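Speaker notes -- Keeping a family recipe box usable
Vedmont Public Library, upstairs meeting room
Saturday, June 23, 2018

Before starting: water on the lectern, handouts on the chairs by the door. Talk runs 34 minutes if I don't wander. Questions after.

1. Opening

Thank Hui-mei Choi for setting up the room and for lending me her mother's recipe box, the green tin one. I'll hold it up but not pass it around. The cards at the back are coming apart.

Ask who has a box, a binder or a drawer like it at home. Ask who has cooked from it in the past month. Wait for hands.

Say what the talk covers: sorting, copying, filling in what the cards leave out, and storing the result. I'm not going to talk about publishing a cookbook. Fung-ping Kan is doing that one in October and the sign-up sheet is at the desk downstairs.

2. Sorting

Start with a big table and a free afternoon. Make piles before you read anything closely. My piles are: handwritten by someone in the family, clipped from a paper or a package, and can't tell.

The handwritten pile gets copied first. Clippings can usually be found again somewhere. A card in your aunt's writing can't.

Don't throw out duplicates yet. Two versions of the same dumpling filling often have different amounts, and the later one may have the correction. Tell the story of the Ruddock side of my husband's family and the 3 cards for the same plum cake. One has no eggs at all.

Write on the back in soft pencil only. No pens, no sticky notes. The glue stays behind after the note comes off.

3. Copying

A flatbed scanner is best. A phone is fine if you work by a window and keep the phone level. Copy both sides, even if the back looks blank. People wrote phone numbers, prices and who liked the dish.

File names: surname, dish, side. Example on the handout is Yuen_turnipcake_back. Keep it dull. If you use cute names you won't find anything later.

Type out the recipe as well. A scan can't be searched unless somebody types it. Type exactly what the card says, spelling included, and put your own notes in square brackets.

(Slide: Chia-hao Yuen's grandmother's card, then the typed version. Leave it up long enough for people to read it.)

4. Filling in the gaps

Old cards leave out oven heat, pan size and how long. "Bake until done" is the usual one. Call the oldest cook in the family and ask while you can. Better still, cook it with her and write down what she does -- weigh the flour after she scoops it, then weigh the next scoop.

Su-chen Chiang did this with her uncle over 2 weekends. His "rice bowl of sugar" came to less than she had been using for years. She has said I can mention it.

Sweets need the most notes. Shape, color and what they were served on are rarely on the card, and a cousin will ask.

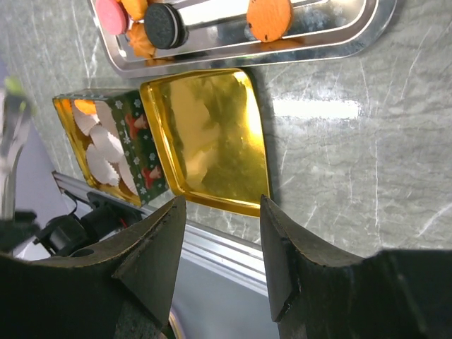

Should you correct a recipe that you know is wrong? Leave the card's wording alone and put the correction beside it in brackets, with your initials and the year.

5. Storing

Original cards go in acid-free sleeves, flat, in a closed box. Not the kitchen. Not the basement either. A bedroom closet shelf is good.

Scans go in two places, one of them outside your house. Tien-fu Lam keeps a copy at his sister's and she keeps hers at his.

Sleeves cost 15 dollars a pack at Jorker on Dastau Street. The craft store has them too but check that the package says acid-free.

6. Close

Point to the handout, second page, blank worksheet. Suggest they start with one card tonight.

Take questions. Repeat each one for the back row. Return the tin to Hui-mei before packing up the projector.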